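The long way round to an empty loft

My mother's house in Storkbridge has a loft you get to by a ladder that folds in three, and last December I went up it to look for a cake tin. I came down two hours later with no cake tin, a sore knee and a firm belief that we had to do something about all that stuff.

If you've ever cleared a family home you'll know the feeling. You open one box and there are curtains in it, from a window in a house you left when you were nine. You open the next and it's more curtains! We were a family that kept things in case. In case of what, I couldn't tell you, but we were ready for it.

I should say that Mum is very much alive and was downstairs the whole time, shouting up that I wasn't to touch the wool. She's moving to a flat near the river with a balcony and a proper shower, and she's thrilled about it. It was me who got weepy over a bag of doorknobs.

The first thing I learned is that you don't start with the photographs. I started with the photographs. I lost an entire afternoon to them, and all I had to show for it was a slightly smaller pile and a picture of my dad in swimming trunks that I've now sent to everyone I know. Start with the bedding. Old pillows have no hold over anybody.

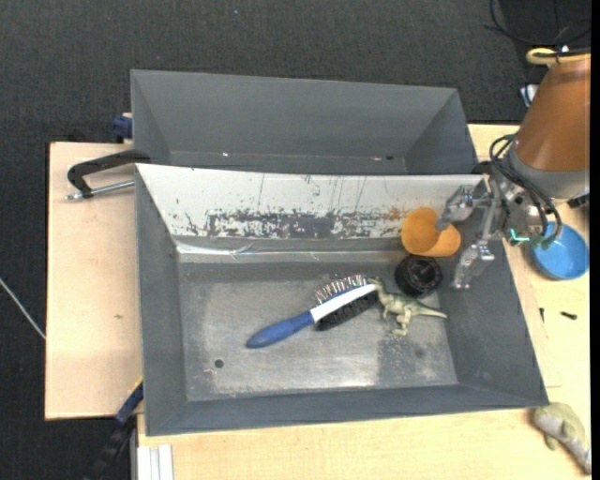 Then there's the question of where it all goes. The charity shop on our high street is lovely but tiny, and after my third carload they began to look at me the way you'd look at a man bringing you a goat. So I spread it about a bit. Books went to the station, where there's a swap shelf. The good saucepans went to my niece. Most of the rest I put on Tileo, which is the local giveaway site round our way, and I can't recommend it enough (bar the messages at midnight asking if the lamp is still available, from people who then vanish for good).

The best of it was the tiles. Under the eaves we found a stack of kitchen tiles, cream with a green edge, made by Dridach, who I'd never heard of. I nearly took them to the tip. Mum said to ask first, so I did, and a couple drove 15 miles for them that same evening as they'd got the same ones round their fireplace and had been hunting for spares for years. She hugged me on the doorstep. Over tiles!

I won't pretend it all went so well. We had a proper row about the piano stool, and I threw out a tin of keys that we now think had the shed key in it. The locksmith was not cheap. The whole business took some 2,000 texts between me and my brother, most of them his, most of them about the train set.

We finished up at Giáp, the noodle place behind the library, still in our dusty jumpers, eating far too much. Mum had a list out on the table of what was coming with her to the flat. The wool was at the top, underlined. I did ask about the cake tin, and she says she lent it to next door.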